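Posted 7/7/23

Caught the owner of Sepp between customers, which at this shop in July means I got a question in, then the bell went, then I got half an answer. So this is out of order in places. Recorder on the counter next to the tape measure, fan going the whole time, you can hear it all over the tape.

Sepp sells hats and caps. New ones, old ones, ones other people gave up on. It's on the low end of the main street in Plisholm, the side that gets the afternoon sun, and the owner has the blinds down by lunch. "Sun is the worst thing in the shop," she says. "Worse than moths. Worse than kids. You put a navy cap in that window in April and you've got a gray cap by the time school's out."

She started out selling belts. Didn't like belts. Somebody came in with a box of hats from a house clearance over in Drusham and wanted 40 dollars for the lot, and she paid it mostly to get the box off the counter. "I had no clue what was in there. Straw, felt, a couple of wool flat caps, one thing with a feather that fell apart when I picked it up. I sold the first one before I'd finished unpacking."

Belts went on the back rack after that. Then out.

I asked what people get wrong about size and she put her coffee down.

"Everything. They buy it off the number. The number's a suggestion. One maker's medium is another maker's small and then you wash it and it's something else again." She wants people to measure above the ears, across the middle of the forehead, and do it again the next day. Heads don't change but how tight you pull the tape does. And your hair. "If you're going to get a haircut get it first. I've had people come back mad at me over a haircut."

Felt she fits a bit loose and pads with tape inside the sweatband. Straw she fits close to right because it doesn't forgive you. Cotton caps with a strap, fine, whatever, you've got room to play with. Fitted caps with no strap she'll try to talk you out of if you're ordering for someone else. "Buying a fitted cap as a present is gambling."

Bell. A man wanted to know if she did shoelaces. She does not.

Washing. This was the part I really came for becuase I've ruined two this year, one in the machine and one in the dishwasher, which somebody online told me to do. She made a face at the dishwasher. "People love that one. It's too hot and the soap's got bleach in it half the time. You get a clean cap that doesn't fit and has a pale patch."

Her way, as near as I could get it down: look inside first and see what the brim is. Plastic brim, you can get it wet. Old cap with a cardboard brim, you can't, ever, you spot clean it with a cloth and you live with the rest. Cool water in the sink. Small squirt of the soap you'd use on a sweater. Soft toothbrush on the sweatband where the grime is, go with the seam and not across it. Then leave it to sit. Rinse till the water's clear, and don't wring. "Never wring. I'd put it on a sign if I thought anybody read signs." Press it in a towel.

Then drying, which she says is where most caps die. Not in the dryer, not on a radiator, not on the dashboard. And not flat on the counter either, it slumps and dries slumped. It needs something inside it holding up the crown. Bowl turned over, balled up towel, a wire form if you've got one, a balloon if you don't. She's used a cantaloupe. "It worked great. Smelled a little like cantaloupe."

And white caps? "Don't buy white caps." Then she sold me on yellow, sort of. Says yellow hides sweat marks better than white and doesn't bake you the way black does, and that people are scared of it for no reason. "They try it on, they laugh, they take it off, they look at it again. Then they buy navy. Then they come back for the yellow." Yellow does fade, she admits that. Goes buttery. Some customers like it better faded and she's had people ask if she has any old ones. 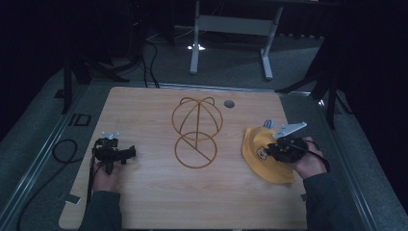
Yellow cap, yellow wire form.
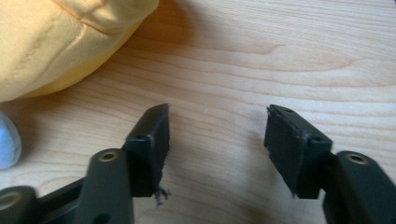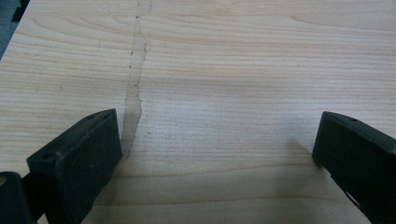 Money came up, it always does. Rent on the shop is 800 a month and she thinks that's fair for Plisholm and would be a joke in Drusham, where she looked at a place and walked out again. Summer carries the year. Winter is wool and repairs and people coming in to get warm. She won't say what she takes in a good week and I didn't push.

What she will talk about is Velletti. That's the supplier she gets her straw from and she's been buying from them long enough to complain about it like family. "Beautiful hats. Terrible boxes. They pack them one inside the other, brims all bent up, and then I'm in the back with a kettle on a Monday night steaming the things flat again." I asked why she stays with them. She went in the back and came out with one and put it on my head, and ok. Fine. It weighed nothing. Very nice weave, band sewn in by somebody who cared. 40 dollars on the tag. Same as the whole Drusham box, I said, and she said yeah but that one hasn't got anybody's grandfather in it.

Repairs she does herself unless it's a crown split along the fold, in which case she tells you it's done. People pinch felt hats by the front of the crown to take them off, and that's where it goes. Every time. Lift it by the brim, front and back, both hands. "They see it in movies. The pinch. In movies they've got another hat in the truck."

Sweatbands she'll replace. Ribbon, yes. Buttons on top of caps, yes, they pop off and it's quick, bring the button if you still have it, it's hard to match. Embroidery no. She tried it. There's a drawer of tries. I wasn't allowed to see the drawer.

Asked about online. Shrug. She has a page with the hours on it and the hours are wrong, she knows, she lost the password. (Real hours are on the door: ten to five, closed Sundays, closed Mondays unless she's in the back steaming, in which case knock.) She gets asked to ship a lot and mostly says no. Boxes cost too much and then the thing doesn't fit and comes back squashed. "I'd rather they came in. I can tell from the doorway what somebody's going to walk out with. I'm not going to tell them though. They have to go around the shop first."

What was mine, then? She looked at me for a second and said flat cap, brown, and that I'd been standing next to it the whole time. I had.

Storage, quick, cause she was cashing up by now: felt hats upside down on the crown, never on the brim. Caps can nest but not tight. Tissue in anything you won't wear till fall. Cedar's ok, mothballs are ok if you don't mind smelling like it and losing your friends. Keep them off the top shelf of the closet if that closet backs on to the water heater. Hers did, she lost a good straw that way, went brittle and cracked right around the band.

Last thing I asked was if she ever gets sick of hats. She was already turning the sign over. "In February," she said. "Ask me in February." I bought the brown one. It's a little loose, she put tape in it.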